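The Grip That Would Not Let Go

A two-arm cell that loads dishes onto a rack should be a dull machine. The one at Waneo, a small automation shop that builds handling cells for commercial kitchens, had been dull for most of its life. Then it began holding on to things after it had been told to release them.

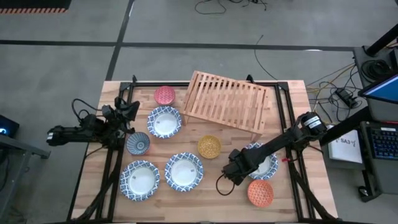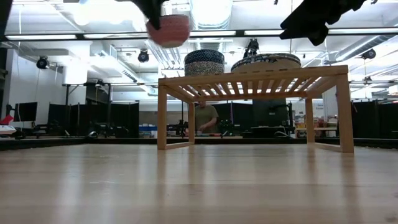
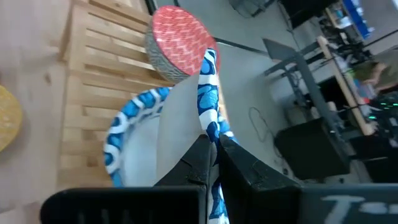
The fault first turned up in March, in the release step. The controller sent an open command, the fingers stayed shut, and the arm began its retreat with the piece still clamped. At bench height that means a bowl dragged over its neighbours. With a bowl carried above the slatted stand, as in the second photograph, it means a drop onto whatever has already been placed there. A gripper that fails open makes a noise and gets attention. A gripper that fails closed can look, to the software, like a normal cycle.

The release check was the weak part. The arm controller, a Gava unit, accepted the open command and returned an acknowledgment. The cell program read that as proof the fingers had moved. All it proved was that the message had arrived. Finger position was being measured and written to the log, but no part of the program compared it with the command before starting the next move.

The shop ran 1800 release cycles to find the pattern and got two stuck grips. Both came after a long reach by the same arm, with the wrist rolled well over. That pointed to the cable. In some poses the loop beneath the forearm pulled tight enough to work a connector slightly out of its seat. Contact was lost for a moment, the gripper drive dropped into a protective hold, and the hold kept the last commanded force. The drive then reported itself healthy.

Holding force on power or signal loss is a common default, and for heavy parts it is the right one. Letting go of a casting above a person's feet is worse than keeping it. The trouble lies in holding without saying so. The drive raised a status bit, which the Flutska interface card between drive and controller did not pass on. The card's manual mentions this in a table on its second-last page.

There was a safety side as well. The emergency stop cut motion on both arms as designed, but it left the fingers clamped. An operator who wanted the piece back had to pull it out by hand or restore power with a hand close to the fingers. The old procedure allowed either. Soft goods make this more tempting than crockery does. Something long and flexible, like the blue and white toy snake between the fingers in the third photograph, invites a tug, and a tug puts load on a connector that may already be half out.

Four changes were made. The cable was rerouted with more slack and a clamp on each side of the wrist joint. The program now waits for measured finger position before any retreat and stops the cell if it does not arrive within 100 milliseconds. The status bit is wired to a spare input, bypassing the card. Each gripper also has a manual release, to be used only with the drive locked out.

Espinoza, the firm hired to review the work, asked for one more item. The speed of the first part of the retreat was cut, so that a piece still held is lifted slowly enough for the stop to act. This adds to the cycle time, and the production side objected. The slower move stayed in.

The cell has since logged 2036 releases without a stuck grip. Given how seldom the fault appeared before, that figure is encouraging but falls short of proof. The connector itself has not been replaced with a locking type. The part is on order, and until it is fitted the seat is checked by hand at the start of every shift.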